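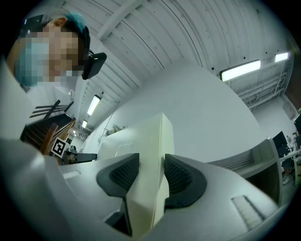

I've read the fixtures proposal twice and I still can't see who gains from it apart from the people who draw up the grid. Going from 40 overs to 30 is being put to us as a way to stop sides dropping out in August, when half the second elevens are on holiday. Fine, August is a mess. But look where it leaves anyone who bats at five, six or seven. They're already squeezed between the openers and the clock, held as tight as that tall white box between its two black pads, and now we want to push the pads closer together. Our number six at Skeltwood faced fewer balls last season than he did in the nets before one cup tie. Take ten overs off and he may as well do the teas.

Gertraud Thaler wrote on 2022-10-25:

> Evening all,
>
> Bevero have finished going through last season's scorecards for
> us. Of the 114 league games played, the ones that were conceded
> were mostly second eleven away fixtures, and the bulk were in
> August. We have 453 registered players, so on paper there should
> be no trouble finding eleven.
>
> The clubs that replied to me say the length of the day is what
> puts people off. I would like us to try 30 overs a side across
> both divisions next season, with a later start so people can do
> something with their morning. Kwan and Tosau are both in favour.
>
> If there are no strong objections I'll put it in the draft rules.
>
> Gertraud

Gertraud, thank you for getting the figures together, I know it's a dull job. Some things I'd want answered before anything goes in a draft.

"The clubs that replied" is doing a lot of work in that email. How many did, and who at each club? Tosau's reply came from their captain, who opens the batting and the bowling. I'd be in favour as well. I'd like to hear from a few of the people who stopped playing.

You say 453 registered. Registered isn't available. We have names on our own list who haven't bought a pair of spikes since the old pavilion came down, and I'd bet every other club has too. If the list is padded then the comparison with conceded games tells us very little.

Then the away fixtures. If it was mostly away games that got conceded, that sounds to me like travel. The drive to Kwan is the same length whether we bowl 30 overs or 40 when we get there. Did Bevero look at distance at all? They could sort the conceded games by mileage in an afternoon.

The later start worries me more than the overs do. Two slow over rates and a rain break in September and we'll be finishing in the gloom, with somebody's fifteen-year-old facing the opening bowler. What happens to the cut-off time? It isn't mentioned.

I'd go along with a trial in the second division only, August only, with the first division left alone. If conceded games drop, I'll say so on this list and vote for the rest. Until then please count this as a strong objection, and could whoever keeps the agenda put it down for a proper vote.

Also, Skeltwood's deposit for the shared covers was paid in the spring and we're still showing as owing. I can forward the receipt again.

Tsung-han Wei
Skeltwood CC, fixtures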